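Eine Erfolgsquote sagt wenig ohne den Tisch, auf dem sie entstand

Wer derzeit Arbeiten über lernende Greifarme liest, findet fast immer eine einzelne Zahl im Abstract. Beim Verfahren Trilitz sind es 92 Prozent, gemessen an 100 Versuchen. Ich halte das Ergebnis für ordentlich und die Darstellung für unzureichend.
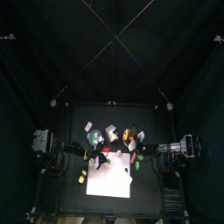 Gemessen wurde mit aufgeräumter Fläche und vier Gegenständen in festem Abstand. Wir haben Trilitz im September mit zwei Armen und unordentlich verteiltem Spielzeug laufen lassen, 317 Versuche insgesamt. Die Quote lag deutlich niedriger. Das spricht noch nicht gegen das Verfahren. Es spricht dagegen, die Anordnung in einer Fußnote zu verstecken.

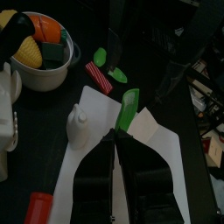
Mich stört vor allem, was als Erfolg zählt. Im Protokoll von Hornside gilt ein Griff als gelungen, sobald die Finger geschlossen sind und das Teil dazwischen bleibt. Ob man damit noch etwas anfangen kann, wird nicht gefragt. Einen Löffel kann man auch so halten, dass er für den nächsten Schritt unbrauchbar ist.

Mein Vorschlag: Jede Quote erscheint zusammen mit der Startanordnung und allen Fehlversuchen. Das kostet eine Seite Anhang. Bei Winness wird es so gemacht, und die Zahlen dort sind kleiner. Ich traue ihnen mehr.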